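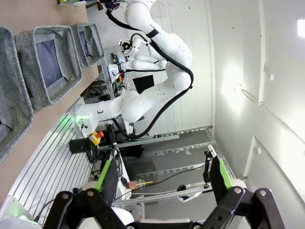 A thick black cable, looped around the elbow of a white arm.

How to Sort Out a Drawer Full of Cables
Posted in February under Household

Every home has the drawer. Mine is in the hall, sticks when it rains, and used to hold a charger for a phone I gave away in 2000. If yours still closes, you can put this off another month.

What you need
A clear table or a patch of floor
Masking tape and a pen that writes on it
Hook-and-loop ties (I use the Prukinero ones, 12 to a pack, and always run out)
Three containers of any kind
An evening when no one wants the table. I do it on a Thursday.

Step 1. Tip everything out
All of it, including the thing at the back that may be a doorbell. Don't start untangling yet. People who untangle as they go are still at it at midnight with one very nice cable.

Step 2. Pull the knot apart
Find a plug, hold it, and shake. Loosen the middle of the knot before you go after the ends, and never yank. Yanking tightens the knot and can pull a wire loose inside the plug, where you won't find out until you're late for something.

Step 3. Make three piles
Pile one is what you use now. Pile two fits something you own but don't use much. Pile three is everything else, and it will be the biggest. Be firm. A cable you've kept "just in case" since two apartments ago has had its chance.

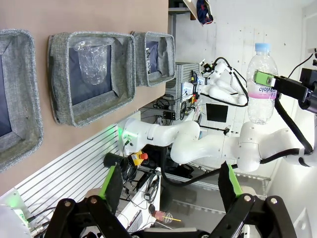

Give each pile its own container as soon as it's made. Piles left on a table drift into each other, especially if there's a cat. Soft-sided ones slide into a drawer more easily, and a shoebox is fine if you have no one to impress.

Step 4. Look for damage
Run each cable through your fingers. Cracks, bare wire, scorch marks or a wobbly plug mean it goes. Do not wrap it in tape and promise to be careful.

Step 5. Coil it
Make a loop the width of your hand, then let the next one fall the way the cable wants to go. Don't wind it around your elbow, however much it looks like what a professional would do. That puts a twist in every turn, and you get them all back next time. Tie it loosely.

Step 6. Label both ends
Fold a bit of tape over the cable like a flag and write the device on it. Write "Abera lamp," not "lamp." You will not remember which lamp. I have a flag that says "important," and I've been afraid to throw it out ever since.

Step 7. Get rid of pile three
Most towns take old cables with small electronics. Ours go to the Gellitz drop-off on Idasik Road, at number 191, which closes at 4 and means it. Leave the bag by the front door, or it will find its way back to the drawer.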